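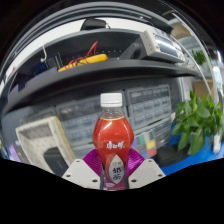

What is in the Tatness word list?

Names for cold drinks, and the words people use when they ask for one. Each row holds a word or short phrase, the town where it was heard, the rough age of the speaker and a note in plain English. There are 2000 rows. A few of them are rude, and those are marked in the last column.

WHERE THE WORDS CAME FROM

The list began with an argument between Ville Ahonen and Cletus Benavides over whether "pop" and "soda" were two words for one thing or two things that both sides were too stubborn to look up. Ville grew up saying "pop." Cletus grew up saying "coke" for every fizzy drink, including the orange ones, and still does. The argument ran through most of November and ended in a spreadsheet, as arguments between those two tend to.

Most rows were gathered by asking people in lines, at bus stops and at family dinners. The rest came in by mail from readers of the Lenberg newsletter, who have strong opinions and good handwriting. We covered 23 towns. Tatness itself gives us far more rows than it deserves, since that is where we live and buy our lunch.

FILES

words.csv – the list itself, one row per report
towns.csv – town names and the short codes used in words.csv
notes.txt – letters and remarks that wouldn't fit in a column
old/ – the first try, kept for reasons of sentiment. Please don't use it.

COLUMNS IN WORDS.CSV

word: as the speaker said it, spelled the way they wanted it spelled
drink: what they meant by it
town: a code from towns.csv
age: one of 6 bands, guessed if the speaker declined to help
heard_by: VA, CB or LETTER
note: free text, some of it very free
rude: y or blank

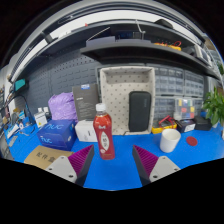
The drink column gave us the most trouble. We started with a tidy set of 11 kinds (cola, lemonade, iced tea and so on) and people broke it within the first afternoon. Milk tea went under "tea" in the first draft and under "milk" in the second. It now has a kind of its own, after a long letter from a woman in Kokkonen who felt that both earlier choices were an insult. Red drinks are another sore spot. A good many speakers name a drink by its color and nothing else, and if you ask what flavor red is, they look at you as though you'd asked what flavor Tuesday is. We log these as "red" and have stopped asking.

Then there is "juice." In some towns juice is juice. In Puva it covers anything sweet that comes in a bottle, and one speaker there used it for cough syrup. We kept that row. It is marked in the note column so you can drop it if your standards are higher than ours.

SPELLING

We left it alone. If you need "sodie," "sody" and "soadie" to be one word, you'll have to merge them yourself and live with the letters. Capitals were taken out, except in brand names used as common nouns, where Ville wanted them in and Cletus wanted them out. Ville was doing the typing.

KNOWN PROBLEMS

The age bands are soft. Cletus guesses young to be polite.

Children are thin on the ground. We only asked kids whose parents were standing right there, and you can hear it in the answers. The rude column is almost blank for that band, which nobody should take as a finding.

Some speakers turn up more than once. We meant to give each person a code and then didn't. If three rows from the same town share an odd word and a grumpy note, assume one man.

Place names in old/ don't match the ones in towns.csv. See above about not using it.

WHAT IT'S GOOD FOR

Maps, class projects, settling bets. It is a poor fit for anything that needs a fair sample, as we talked to whoever stood still. Please don't use it to claim that a town "says" a word. A town is a lot of people, and in our experience two of them are in the same kitchen disagreeing.

USE AND CREDIT

Free for any use. A line saying where you got it is welcome. If you print rows from notes.txt, leave out the names of the letter writers. They were promised that.

CHANGES

19 Dec 2020: split milk tea from tea, fixed the Lenberg codes, removed a joke from the note column that had been read as data.
Before that: we didn't keep track.

Corrections go to Cletus. Complaints about brand name capitals go to Ville, who has a folder for them.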